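Brelside Equipment
Search products Enter keyword or part no. Go

Drostumen Twin-Arm Bench Cell -- Setup, Care and Service Notes

October 24, 2026
By Stanisława Nowicki

The Drostumen is a two-arm bench cell for packing and sorting trials with small grocery items. It is supplied as two arms, two mounting plates, a controller, a cable set and a tabletop drilled for the plates. Grippers are ordered separately. The notes on this page cover the cell as delivered from July onward. Owners of earlier cells should check the plate drawing before ordering spares, as the bolt pattern has changed.

Mounting

Each arm sits on its own metal plate at a near corner of the tabletop. Bolt the plates down first, finger-tight, then lower the arms onto them with a second person steadying the elbow. Distance between base centres is 683 mm. Measure it at the front and the back of the plates before final tightening. A plate that is slightly rotated will not stop the cell from running, but both arms will then disagree about where the middle of the table is, and the error grows toward the far edge.

Plate bolts are tightened in a cross pattern, in two passes. Check them again after the first 13 hours of running and then at each service.

Indicators and buttons

Every base has a green light on its inner side and a red button on the front face. Keep both clear of cable and tape. The operator should be able to reach either red button from the front edge without leaning over the work. If a base light is out, isolate the cell at the controller and check the supply plug before opening any cover.

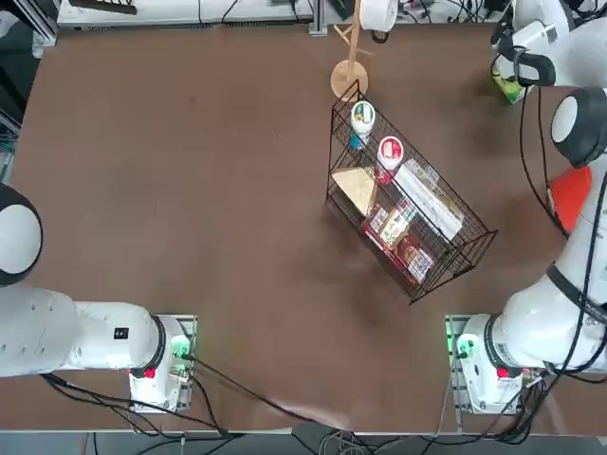

Drostumen cell with both arms on their plates and a loaded wire rack between them.

Work area

A black wire rack is the usual target container. Set it at an angle between the arms or square to the table, depending on the routine, and mark the corners of its position on the tabletop once the routine has been taught. Tall fixtures such as a mug tree go toward the far side. A stand with a narrow pole is easily caught by a forearm on the return stroke, so run the full path at low speed with the stand in place before any timed work.

Round tubs with lids, flat packets and small boxes can all be run in the same session. Soft packets need a lower grip force than tubs. The setting is stored per item in the Brirkel teaching software, and it has to be re-entered if the finger pads are changed.

Cable care

Most service calls on this cell are for cables. The loops down the side of each arm must have enough slack for full elbow travel, and no more than that. With the arm parked, move the elbow by hand through its range and watch the loop. It should not pull tight at the connector or drop across the gripper's path.

Cables at the near edge of the table should be bundled and led to one side. Cable lying on the floor is acceptable for short trials only. For permanent installation fit the Jakubowski floor duct, which is sold in 400 mm lengths and cuts with a hacksaw.

Service interval

Wipe the joints weekly with a dry cloth -- no solvent on the black bands or caps. Finger pads are checked daily and replaced in pairs. Joint play is measured every 91 days with the dial gauge kit. Record the readings for left and right separately and keep them with the cell. A reading that has moved since the last check matters more than one that is slightly high but steady.

Elbow replacement

1. Park the arm and isolate the controller.
2. Support the forearm on a block.
3. Release the cable loop from its straps and tag both ends.
4. Remove the cap, then the screws beneath it.
5. Fit the new joint, refit the straps and re-zero the arm in Brirkel.

Allow half a day, including re-zeroing. Return the old joint in the carton the new one came in. Exchange credit is given on joints returned with the serial label intact.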